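Derovance Publishes Results of Two-Gripper Comparison on Small Boxed Parts

LENDTHORPE, Sunday, September 29, 2024

Derovance, a maker of gripper fingers and wrist hardware for light robot arms, today published the results of a comparison between its standard parallel gripper and a revised version with softer finger pads. The work was carried out at the company's test room in Lendthorpe between July and this month.

The comparison covered 2,114 pick attempts on 67 different small items, most of them flat boxes and cases of the kind handled in parts kitting and returns sorting. Each attempt was logged as a clean pick, a slipped pick or a miss. An attempt in which the item was lifted and then dropped before reaching the target area was logged as slipped.

Both versions use the same drive unit and the same control software, supplied by Pronereck. Finger opening, closing speed and grip force were held at the same settings for the whole series. The only part changed between runs was the finger set. Items were placed by hand on a plain white table, one at a time, and turned to a new angle after each attempt.

Flat boxes were the hardest group for both versions. A low box gives the fingers little side wall to hold, and a finger that comes in slightly high tends to ride up over the edge. A finger that comes in low can touch the table first and stop the arm. For this reason the flat items were given more attempts than the rest of the set.

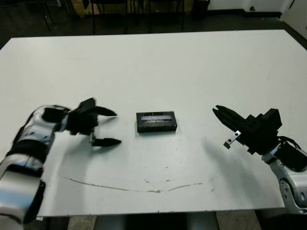 Halyna Mykhailiuk argued that the low-box results should be read with care, as a white table is an easy background for a dark part and a conveyor belt will not be so kind. She would like to see the same items run on a gray or patterned surface before anyone buys fingers on the strength of the figures.

Derovance agrees that the surface matters and has included a note on it in the report. A second series on a dark rubber mat is planned. No date has been set.

In the published series, the standard fingers made a clean pick in 72 percent of attempts on flat boxes. The revised fingers did better on boxes lying at an angle to the gripper and slightly worse on boxes lying square to it. The report gives the full breakdown by item and by angle, including the runs that had to be stopped and restarted.

Camera placement was looked at as a separate question. Attempts were recorded from a head camera and from a camera at the wrist. The head camera gave the better view of the approach, with both arms and the item in sight together. The wrist camera was more useful in the last part of the move, where the position of the fingers against the edge of the box decides the result. Its view also takes in a good deal of the room past the table, and the report recommends checking that the vision software has been trained with a busy background.

"We had expected the pads to be the main story," said Illia Bilyk of Derovance. "For flat boxes the approach height made more difference than the pad did. We changed the setup guide because of that."

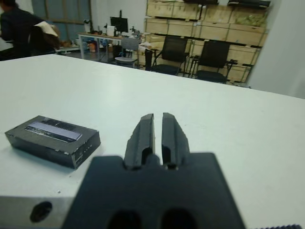
Gripper fingers and a black box on the test table, wrist camera view.

The updated setup guide tells users to set the approach height with the item in place and to repeat the check whenever the fingers are changed. It also covers cable routing behind the gripper, a subject that came up often in questions from customers.

The revised fingers fit all current Derovance parallel grippers and need no change to the wrist bracket. They are sold in sets of 2. Hladun will handle orders and spare parts, and existing customers can ask for a sample set through their usual contact there. Lead time is roughly three weeks.

The full report, the item list and the attempt logs can be requested free of charge from the Derovance office in Lendthorpe. Labs and integrators that want to repeat the series with their own arms may use the item list and scoring rules without asking permission.

About Derovance
Derovance designs and builds parallel grippers, finger sets and wrist mounts for light robot arms. The company is based in Lendthorpe.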